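Search this site Enter keywords Go

# Poltodside Rain Gauge Readings: README

Daily rainfall from backyard gauges in Poltodside, one row per gauge per day. Read the part on problems before you plot anything.

## What's in it

- `daily.csv`: date, gauge ID, inches, flag
- `gauges.csv`: gauge ID, make, height above ground, nearest obstruction
- `notes.txt`: whatever people wrote in the margins

There are 18 gauges and 48 months of readings. Not every gauge covers every month. Two makes were used, Wesa and Clurkon, and they do not agree with each other. The Wesa reads higher in light rain. I have seen it claimed that the difference "averages out" over a season. I tried it with these numbers and it didn't.

## Flags

`T` is a trace. `M` is missing. `A` means the reading covers more than one day, usually a weekend away. Do not divide an `A` value by the number of days and call the results daily rainfall. The Ansari summary tables did that, and it's why their wet-day counts are too high.

## Known problems

Gauge 3 sat under a maple until somebody moved it. The move date in the notes is a guess. January readings are poor everywhere, as snow was melted and measured by some people and ignored by others, and the flag column doesn't say which.

Zeros are suspicious. A blank on the paper form was sometimes typed in as 0, and I can't tell those from real dry days.

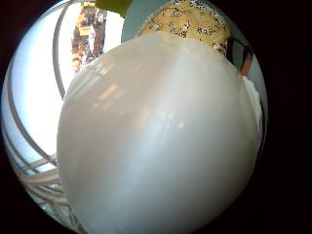 Homemade gauges were left out of the daily file, and I get asked about this more than anything else. People say any straight-sided container will do. Maybe, if the sides really are straight and you know the width of the mouth. A rounded shape like the glossy white one in the photo is a bad start: the width changes with height, so an inch up the side isn't an inch of rain. You can correct for it with a measuring cup and some patience. The corrections I was sent didn't hold up when I redid them.

## Use

Free for any purpose. I wouldn't use it for trends. Four years is too short, whatever the slope of your line says.

Last updated: 12/18/22

Comments (3)

gardenrow: Is gauge 3 usable at all after the move?

drizzle_fan: I'd still like the homemade ones as a separate file, even if they're junk.

mapleside: The Clurkon units crack in a hard freeze. Might explain some of your M flags.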